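Home | Datasets | Docs | Changelog | Contact

2 min read

# Nekness Flavor Label Corpus

Text records transcribed from snack packaging, prepared for spelling normalization and ingredient matching. Maintained by Valter Halvorsen.
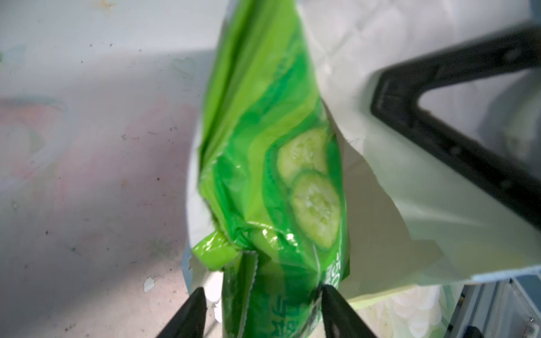
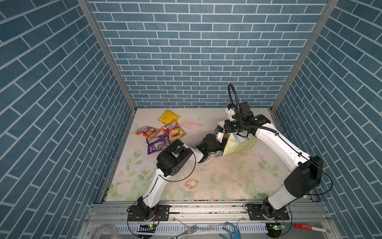
*Green snack bag with cucumber slices on the print (first); blue brick-pattern walls and flowered work surface (second).*

## Contents

The corpus holds 200 records in 12 tab-separated files. Each record has a label ID, flavor name, ingredient string and language code. Images are not part of the release.

## Sources

Labels were typed by hand at two sites, Unthorpe and Andby. The Andby files use the older column order – run `reorder.py` before merging. Line breaks inside ingredient strings are replaced with a single space.

## Known issues

- 22 records have no language code.
- Percent signs are missing from part of the Unthorpe set.
- Allergen text in capitals was lowercased in version 1 and can't be restored.
- "Flavor" and "flavored" are separate values in the name field.

## Use

Load with the Sowa reader or any TSV parser set to UTF-8. Quoting is off. Not suitable for allergen checks or nutrition advice.

The next update is planned for December.

We use cookies to remember your settings. Accept | Decline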